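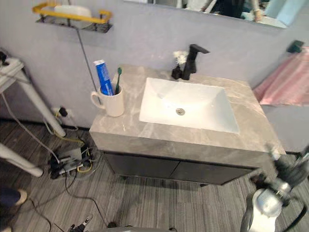
Posted July 19, 2026 | Minutes taken by Hjørdis Kvam

Vestum > Residents > Meetings > First-floor bathroom

We use cookies to remember your preferences. Accept | Manage

Matters arising

The minutes of the January meeting were approved after the word "squalor" was changed to "wear". The secretary asked that her objection be recorded, and has recorded it.

1. The basin

The meeting agreed that the basin should be rinsed after every use, including brief ones. Magnusson's invoice for clearing the drain came to 1318 kroner and was passed round in silence. A proposal to frame it was not seconded.

2. The floor

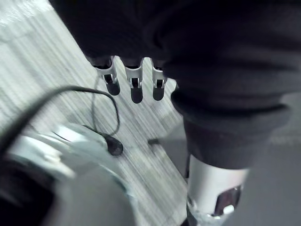

Cleaning of the bathroom floor has been done on the rota since January, with gaps. The rota will be redrawn in larger type. Grey was chosen three years ago on the grounds that it would not show anything, and the fine diagonal streaks do a good deal of the work, but the meeting felt that this was being relied upon. Leads and cables are to be coiled up after use and not left running across the floor. The Pakivora mop will be replaced for 73 kroner.

3. The countertop

Toothpaste took up most of the evening. One party holds that a tube belongs upright in the mug with the brush. The other holds that it may lie wherever it was last needed. A vote was taken and tied. The mug stays, and its use is "encouraged". The flowers were praised by all and will not be moved. 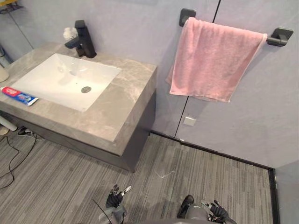
4. Towels

The pink towel is to be hung folded over the bar, with the hem as near level as patience allows. Towels left on the floor will be treated as donations. A request for a second bar was put off until someone has priced one.

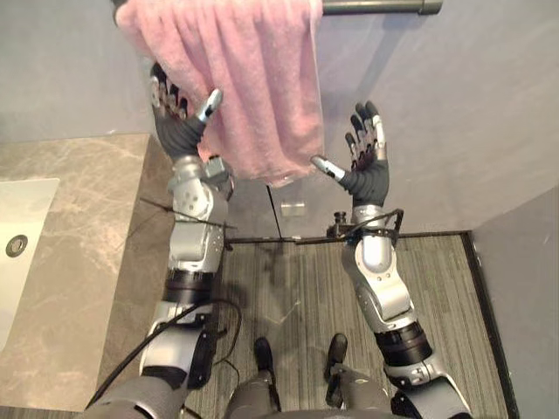 The Flukix catalogue lists a bar in matt black, but postage costs more than the bar, and it was felt that the wall had been drilled enough. H. Kvam will ask Magnusson whether he has an old one in his van.

5. Any other business

The mirror: whoever cleans it with hand soap is asked to stop.

Room 6 asked whether these meetings could be shorter. Discussion of this continued for some time.

Next meeting to be announced on the stairs door.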